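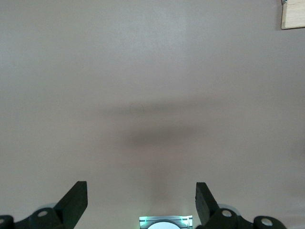
The ring mark, upper left part of the shadow, very faint

Flindatau Home Kitchen Forum > Tables and surfaces > Ring mark on table cover, and a question about the scale

mirko_bakes
Hello all. I have a long work table which I use for weighing and preparing, and it has a smooth cover in one color. Since November I see a thin round mark on it. In the photo it is hard to find, you must look where the shadow begins. It is only an outline, the inside has the same color as the rest.

I bought the place together with the table, so I do not know the name of the cover. My neighbor says it is heavy paper, I was always thinking it is vinyl. My two questions: how do I remove the mark without making a bigger one, and is it bad for a kitchen scale to stand on such a cover?

pantry_goose
Posts: 627
First find out if it is paper or vinyl. Put one drop of water at a corner where you never work and wait 30 minutes. If the spot turns dark, it is paper and you should keep every liquid away from it. If the drop just sits there, wipe it off and use a soft cloth with dish soap.

oldspoon
I would leave it alone. A ring you can hardly see is not a problem, and a clean circle in the middle of an older surface is much more visible. I did this with my own table and now I have a pale spot which guests ask about.

tessa_k
I don't agree with oldspoon. If it is from a cup or a can, it can be a little sticky and collect flour. Bellis cream cleaner took such a ring off my counter in one evening. Use very little and do not press.

oldspoon
Cream cleaner on a matte surface? It will become shiny there. Please don't do this before you try it on the underside.

tessa_k
Mine is matte also and it did not become shiny. But fine, test it first.

mirko_bakes
Thank you for the fast answers. I made the test with the drop and after 30 minutes I am still not sure. There was a small dark point, but it went away by itself. So maybe it is a paper with some coating. I will not use the cream for now.

About the scale I should explain better. It is a small silver one with a square platform, and I keep it toward the back of the table so that the front stays open for bowls.

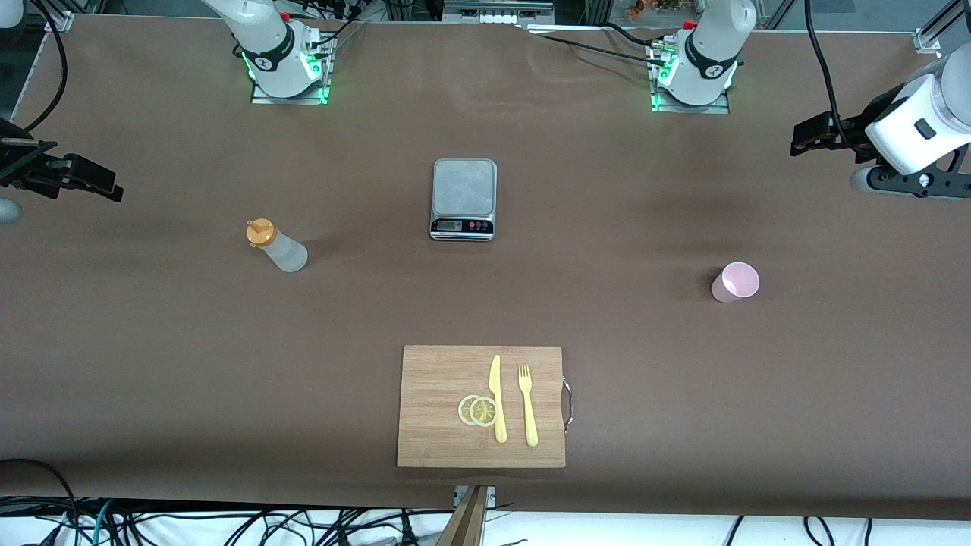 My worry is that the cover has some light wrinkles near the far edge, and if one foot of the scale stands on a wrinkle, perhaps it shows a wrong number. Yesterday I weighed the same jar two times and there was a difference of 2 grams. For bread this is nothing, but for yeast it is a lot.

pantry_goose
2 grams can be the wrinkle, but it can also be the battery. Move the scale forward to where the cover is flat, press tare, and weigh the jar again. If you still have a difference, change the battery before you blame the table.

flour_and_fig
A piece of tile under the scale solves it. I bought one at the Favano shop in Tultutero, 19 cm on each side, and all four feet of my scale fit on it. It also protects the cover from new marks.

oldspoon
Only if the tile itself does not rock on the wrinkle. I would pull the cover flat and fix it again at the back. Tile is a second problem on top of the first one.

flour_and_fig
Mine does not rock. It is heavy enough - but yes, my cover is also newer than his, I think.

mirko_bakes
I moved the scale forward a hand's width and now the jar gives the same number each time, so for the moment it stays there. The ring I only rubbed with a dry cloth and nothing changed. If somebody knows a coated paper that is sold by the meter and is wide enough for a long table, please write me the name, I would like to have a spare roll.

tessa_k
Ask in the sewing section, they cover their cutting tables with something similar.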